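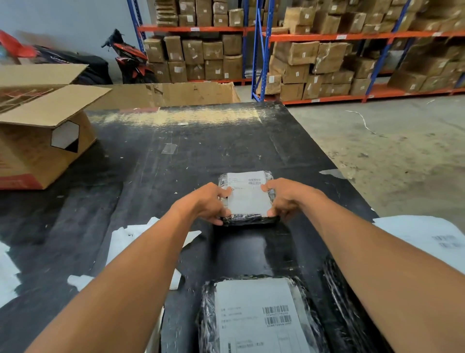 Holding a small parcel at the packing table, label side up.

Work with us > Research > Taking part > Parcel handling study

Hi, I'm Elaine Vasconcelos, and I'm looking for people who pack parcels for a living (or used to, and still have the hands for it) to take part in the next round of our handling study at Dulitz.

A bit of background first. My group works on how robots learn to handle parcels in soft wrap. Boxes are pretty well sorted, but anything wound in plastic film is a pain. It bulges, it's shiny, it slides, and the label is never flat. For years we tried writing rules for it and got nowhere much. Then Prasert Sombatkul, who runs the learning side, suggested we stop guessing and learn from the way packers do it, filmed from their own point of view. So that's our method now! We record people doing ordinary packing work, train on those recordings, and then see how the robot goes with parcels it hasn't met before.

The first round had 66 packers in it and gave us 3,000 handling clips. The result that surprised me most was about grip. We'd assumed people mostly pinch the sides. Mostly they don't. They wrap their fingers over the top and brace with their thumbs at the front, and they shift that grip depending on where the label sits. Once we trained on clips labelled for that shift, the robot dropped far fewer of the soft parcels. It's still hopeless when one parcel is sitting half on top of another, and that's what the new round is for.

What you'd be doing

You'd come in for 2 sessions, each two hours long, in February. You'd wear a light camera on your head and work at a normal packing table: picking parcels out of a pile, turning them so the label can be scanned, sorting them by size. Work at your own speed and in your own way. If you do something odd with your left hand, please keep doing it, I'd love to see it. After each session you'd sit down with Gilmar Bezerra and watch a few of your clips together, and he'll ask what you were feeling for at particular moments. People tell me that's the fun part.

Who we're after

Anyone over 18 with at least six months of packing, sorting or dispatch work. Left-handers especially, as we only had a handful last time. You don't need to know anything about robots, and your English doesn't have to be perfect either. Gilmar speaks Portuguese and Prasert speaks Thai. You'll be on your feet for most of it, so let me know if you'd like a stool and we'll set the table height to suit.

Pay and privacy

We pay the full warehouse casual rate for your time, plus travel. The cameras don't record sound. If a face gets into a clip we blur it, and you can pull your recordings out of the study at any point before training starts. Your employer won't see your clips or your speed.

To put your hand up, email the Dulitz study desk with your name, the kind of packing you've done and whether mornings or evenings suit you better. Evening sessions start at 6 pm. I read all the emails myself, so give me a few days to get back to you.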